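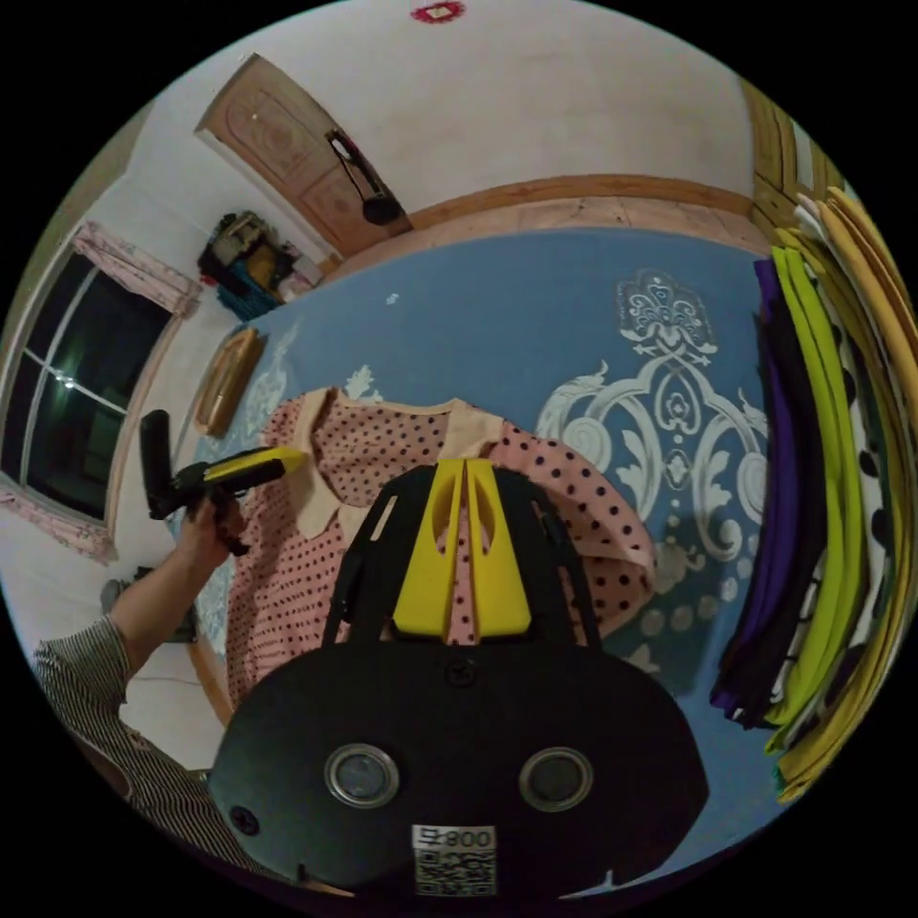 So a person does the folding and the robot gets the credit, a reader wrote under my last post, when I mentioned I was going to the Skarberg open evening in Mercombe. I read that comment on the bus over and kept it in mind the whole time I was there. It's partly right.

The open evening was on 12/10/19 and ran 90 minutes. Skarberg has a regular office on the other side of town, but this was held in a house on Alarcón Street, where they do the clothes folding for a project called Jirkavar. You sign in at the kitchen table, get a paper badge, and go through in small groups. Ours was the last group, so it was dark out by the time we reached the bedroom.

There is no robot in the bedroom. A few people in my group were let down by that. What they have is a pair of hand-held grippers, one for each hand, and somebody stands at the bed and folds clothes with them. The one with the camera has a black body and two yellow fingers, and the fingers have a long slot cut in them. I had expected them to look more finished. They look like something from a good school workshop, with the screws showing and a QR label stuck on the back. The label on one of them said 008.

The piece I watched the longest was pink with dark dots and a pale collar. It was spread out flat on a blue bedspread with big white scrolls on it. I asked if the busy pattern was a problem and was told they want it that way. A plain white table would be easier, but people fold clothes on their beds, and their beds have patterns on them.

The collar is the hard part. With your fingers you pinch it, feel that you have two layers instead of one, and let go of the extra. With the grippers you have to see it, because you can't feel much through the handles. The person demonstrating slowed down a lot at the collar and went quickly everywhere else. Sleeves come in first, then the bottom comes up. If a fold comes out crooked they leave it in the recording and fix it with the grippers, no hands allowed. I liked that rule.

The recordings go to Jirkavar, and later a robot with the same kind of fingers is supposed to learn from them. The target for the fall is 2000 folds. They were vague about how many they had. They said the end of October was still the plan, and then moved on to the next question.

After that visitors got a turn. I did a dish towel and then a T-shirt. The towel was fine. The T-shirt took me four tries, and I would not have put the result in a drawer. My grip got tired sooner than I expected — it's a squeeze you hold, and you hold it for the whole fold. A teenager in our group did a shirt on the first try and didn't seem to think much of it.

Back to the comment. Yes, a person does the folding, at least for now. Whether the robot gets the credit, I can't say, because I didn't see it fold anything. Skarberg played a short video in the kitchen of an arm folding a washcloth at the office, sped up. I asked how much it was sped up and got an answer I didn't write down, which is my fault. It was slow enough that I can see why they did it.

They said 56 people signed up. Parking on Alarcón Street is bad, so take the bus if they do another one. There was coffee but no food.

A couple of practical things for anyone who goes next time. Wear short sleeves or push them up, since the handles catch on loose cuffs. Ask to try the towel before anything with a collar. And you can bring your own shirt if you want to see it folded. I didn't know that and wish I had, as I have one with snaps that I'd like to see them try.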